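Open day at the Kestau lab

Ladari ran an open day for its Kestau hand on Monday, on an upper floor in Kuterville. I build pick-and-place cells and wanted to see the joints up close. The spec sheet lists a cycle life and not much else. Staff said this unit had logged 321 hours before the doors opened. The finger pivots use ordinary hex hardware, so a field swap should be possible with a basic tool kit. 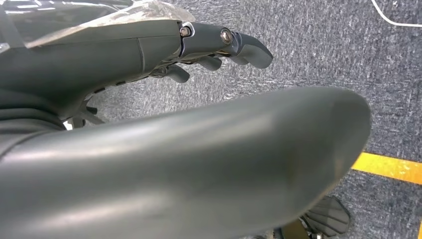 Does the hand need a new program for every object?

It uses one grasp routine with a force limit set per class of object. Ladari ships 24 classes, and adding one takes an afternoon of tuning.

Thin stock is the hard case. A flat sheet gives the controller almost no width to close on, and a small error in thumb angle turns a pinch into a push. The handover demo puts the sheet between thumb and finger with a person at the other end. 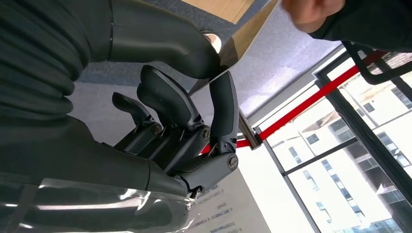 Afolabi wrote to me afterward that handovers prove little, as the person does half the alignment without noticing, and that a pick from a bare table would be the better test. I agree in part. Release timing is still worth measuring, and I would like to see that log.
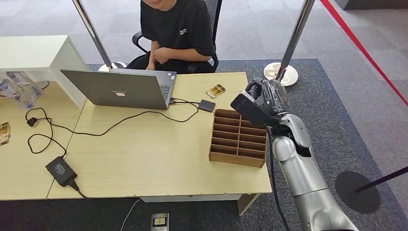 My own interest is sorting small parts. We run 428 part numbers at work, and bin changes cost us more time than the picks do. A divided cardboard box like the one on the demo desk is close to what our packers use, and its thin partitions leave little clearance for a hand that size. I asked for slot pitch and fingertip width and was promised a drawing. The quoted service interval is 3,000 cycles, which is short for our line. I'll post the dimensions when they arrive.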